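Wullanville Singing Teachers' Group
Minutes of the spring meeting held on 10 March 2023 in the upstairs room, Flosby Road

Chair: Trinh Vương
Minutes: Narayanan Kartha
Apologies had been received from the two teachers at Drultero and were noted.

1. Minutes of the last meeting
The October minutes were agreed with one correction. Under item 4, "grade six sight reading" should read "grade six aural". Narayanan to change the copy on the website.

2. Matters arising
The piano in the upstairs room has now been tuned. The tuner advised that the middle pedal should be left alone until a part is found for it. Trinh has put a note on the lid.
The music stands lent to Drultero for the Christmas concert are back, less one. Narayanan to ask again.
The door code has been changed. Members who teach in the building should get the new one from Trinh in person and not by email.
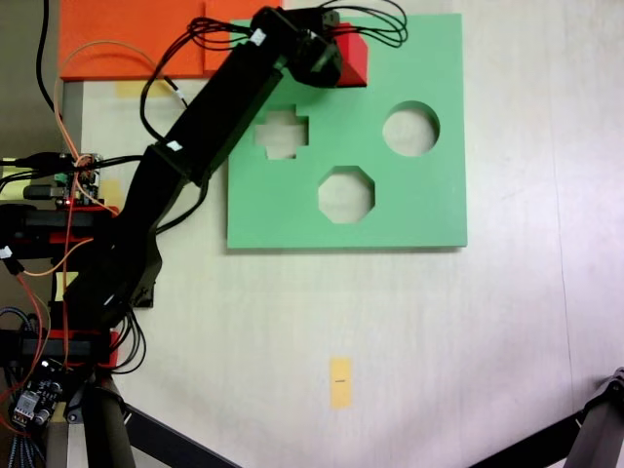 3. Summer pupils' concert
It was agreed to hold one concert this year instead of two. Last year's second evening ran very late and several of the younger pupils had gone home before their turn.
Each teacher may enter up to 6 pupils. Solos are to be kept to one song. Duets and small groups count as one entry. Teachers should send in titles, keys and the name of the accompanist together, as the programme was held up last time by missing keys.
Under-elevens will sing in the first half. Adult beginners asked last year not to be placed straight after the diploma pupils, and this was thought reasonable. Trinh will draw up the running order and send it round for comment.
The hall at Ninh House seats 70. Tickets will be given out through teachers and any left over offered to families on the door. There was some talk of charging. Most present were against it, and it was left as a collection at the interval.
Microphones: it was asked whether pupils singing musical theatre or pop could use one. Agreed for songs with a backing track only. Pupils who want to use a microphone must come to the sound check.

4. Lesson fees and missed lessons
A long discussion. Practice varies a good deal between members. Some charge for every missed lesson, some allow one a term, and one member does not charge if told the night before.
Those present did not wish to set a rule for everybody, but felt that a shared form of words would help newer teachers. Narayanan read out a draft. The sentence about illness was thought too harsh and will be rewritten to say that a pupil with a sore throat may come for theory, listening or text work, or may move the lesson once in the term.
The suggested rate for a half-hour lesson was not changed. It will be looked at again in the autumn.

5. Warm-up sheets
The group's warm-up sheet for beginners has been in use for 8 years and several members no longer hand it out. Points made:
The humming exercise starts too low for most children.
The lip trill is explained in a way that pupils practising at home do not follow.
There is nothing for boys whose voices are changing. Trinh said that this was the question parents asked her most often.
The breathing page asks for a sixteen-beat hold. It was agreed to take this out altogether.
Trinh will write a new first page and a separate sheet for changing voices. Both should fit on one side of paper. Members are asked to try them with pupils for half a term before they are printed in any number.
A request for recorded piano tracks to go with the sheets was supported. Narayanan has offered to record them in three keys if somebody else will put them on the website.

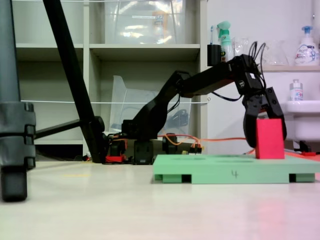 6. Sheet music library
The library now holds 38 bound collections, not counting loose copies. Four are out without a name against them. Members are asked to look on their shelves at home, in particular for the blue Italian songs, high voice.
Photocopies found in the boxes have been removed. Members were reminded that pupils taking exams must have a bought copy with them on the day.
A wish list is pinned up by the cupboard. Songs for low female voice are the most needed.

7. Any other business
The heating comes on late on weekday mornings. Members teaching before ten should bring a jumper and allow more time for warming up.
A parent has asked for a list of teachers who take pupils under seven. Members willing to be listed should tell Narayanan.
Car parking at Flosby Road: please leave the two spaces by the bins free.

8. Next meeting
To be held after the concert. Trinh to send possible dates.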